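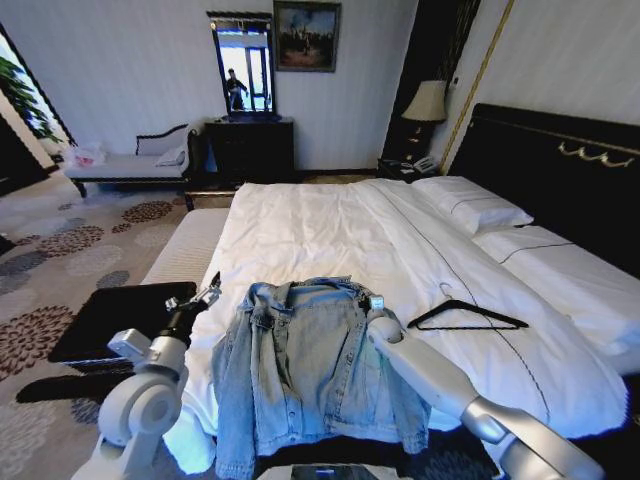 Razia Marwat wrote, after the first release, that the item column was no use to her because "jacket" and "coat" had been merged, and could they please be split again. They are split as of this version. The old merged values are kept in item_v1.

Gronari Lost Property Notes

Short written notes on things guests left behind in hotel rooms, as typed by housekeeping and front desk staff. The file has 3,438 notes in English, each with an item type and an outcome.

Contents

notes.csv: the main file, one note per row
test_ids.txt: 300 row ids held out for testing
item_types.txt: the 15 item types, with a line on how each is used
CHANGES.txt

Columns

id: row number, not reused between versions
note: the text as typed, spelling errors left in
item: item type
item_v1: item type from the first release
found_in: bed, closet, bathroom, desk, floor, other, blank
outcome: collected, mailed, donated, discarded, unknown
month: month name only

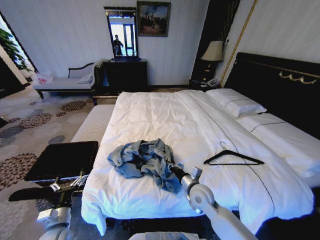 Light blue denim and a black hanger on a guest room bed. Item type: clothing, other.

Where the notes come from

Two hotels, the Musau and the Koutsoukos, gave us exports from their desk software. Both hold unclaimed items for 90 days, and the outcome is filled in when that period ends. If the desk never closed the entry, we put unknown. Blank notes and repeat entries for the same item were dropped.

Labeling

Zarmeena Tanoli and Nivaldo Cordeiro labeled every note separately. Ghazala Dogar settled the ones they disagreed on. Most of the trouble was with chargers and cables, and with notes that list several things at once ("2 socks, book, half a sandwich"). Those take the type of the first item named.

Guest names, room numbers and phone numbers were replaced with NAME, ROOM and PHONE. A script did the first pass and Baptiste Rolland read through the rest by hand. If you find one we missed, please email before opening an issue.

Known problems

The Koutsoukos stopped filling in found_in in July, so it is blank for that hotel from then on.
"Discarded" covers both food and broken items.
Phone cases are under electronics. They should probably be under accessories.

Use

Free for research and teaching. Please don't try to work out who the guests were.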